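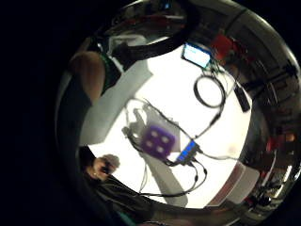
Good habits in robot work start with the cables. I've come to believe this over 10 years of writing about machines, and I believed it more than ever after a Thursday spent with Ezequiel Lorente, who looks after working practice at Janura. Ask him about safety and he'll talk about plugs for a quarter of an hour before he gets to anything that moves. Thin black leads run over much of the white tabletop, a few of them to a little black device with a glowing blue strip, and one is wound into a loose coil. That coil pleases him. The rest he calls "a job for before lunch".

I had gone to see how a small firm writes its own rules. The big published standards exist, and Janura reads them closely, but they're mostly written for machines behind fences, for guards and interlocks and stopping distances. Very little of it tells you what to do with a bench where people's hands go in and out all day, where the parts change every week and half of them are still being wired. That's the gap Lorente's team has been trying to fill, and I find what they've done thrilling, in the way that a really good set of allotment rules can be thrilling.

They call it the bench code. It began as an argument. Unai Urquijo, who runs the test side, wanted everything written down after a morning lost to a supply lead that had been plugged into the wrong board. Lorente thought a long document would be ignored by Christmas. They settled on a limit of 10 rules, printed on one sheet, and if you want to add a rule you have to say which one comes off. I love this. It has made them fight properly over every word.

**Power last, hands first**

The first rule is about order. You put the parts where they'll live, you run the leads, you look along each one with your eyes and then with a finger, and power goes on at the end. Coming off it's the other way round. Everyone in the trade will tell you they do this, and everyone in the trade has reached across a live board to move a screw.

Janura's version is strict about what a light means. A lit strip or a lit screen says that something has power. It doesn't say that everything else hasn't. New starters are taught to treat the whole bench as live if any one thing on it glows, and they learn to say "live" out loud before a second person reaches in. It felt a bit theatrical for the first hour. By the afternoon I was saying it myself, to a kettle.

**Leads get the same care as joints**

Urquijo keeps a notebook of faults, and he let me leaf through it over coffee. Page after page, the arm is fine, the software is fine, the motor is fine, and the trouble is a connector. A lead pulled at a slant. A lead trapped under something heavy. A lead that was two leads, joined in a hurry and forgotten.

So the code says that spare length is coiled loosely and never folded, that a lead should have slack at both ends, and that it mustn't cross the place where somebody rests their arm. There's a line about labels too. Both ends get one, with the same word on each, and the word has to make sense to a person who wasn't there. "Unai's one" was banned in November, to his great disappointment.

The strictest line covers moving arms. Any lead that travels with a joint must be walked through its full range by hand, slowly, with the power off, before the machine is allowed to do it alone. I watched this done on the Cetamness cell at the other end of the building and it's oddly lovely to see, like somebody helping a horse stretch its leg.

**Two people, two views**

Janura asks for 2 people at any first run. One works the controls and the other watches, and the watcher holds the stop button and does nothing else at all. No notes, no phone, no helpful chat. Lorente is firm that the watcher needs no reason to press it. "If you have to be sure, you'll be late," he told me, and then he made me practise.

Pressing stop for nothing costs nearly 10 minutes, what with the reset and the checks. They've decided to be cheerful about it. The person who pressed gets thanked, the time goes in the log as ordinary work, and the run begins again. I've been in much richer places where a false stop earns you a look, and I know which room I'd sooner stand in when something heavy is swinging.

**What goes in the log**

I expected to be bored by the log and wasn't. It's a plain paper book, one line per change, with the reason given beside it. You write what you altered before you alter it. If you then change your mind, you write that as well.

Urquijo showed me how this paid off on the Manzano job, a sorting line for a seed merchant. The gripper had been closing a touch too hard and three people had each, on different days, turned it down a little. Each of them was right. Together they'd made it so gentle that it dropped things. The book had it all in three lines of different handwriting, and the repair took as long as reading them.

There's a proposal to move it onto a screen, through a record-keeping tool called Jestov that they already use for stock. Opinion is split. Lorente likes being able to search. Urquijo likes that a book can be read with the power off, and points out that people write more frankly in pencil. They're running both side by side until spring - twice the work, as each of them reminded me separately.

**Borrowing the sheet**

Would any of this travel? I think a good deal of it would, and I'd start small. A school club or a repair shop could take the power rule and the labels tomorrow for the price of some tape. The watcher is harder, as it means paying a second person to stand still, and plenty of firms will look at that and wince. Lorente's answer is to do it for first runs only and see how many times the button gets pressed.

The sheet is rewritten twice a year, and the next round is already getting heated. Urquijo wants a rule against drinks on any bench with a board on it. Lorente agrees with every word, but says it should already be covered by rule four, which concerns loose items. They were still at it when I put my coat on, and Urquijo followed me down the stairs to ask what I thought. I'm with Urquijo. Rule four says "items", and people don't think of tea as an item.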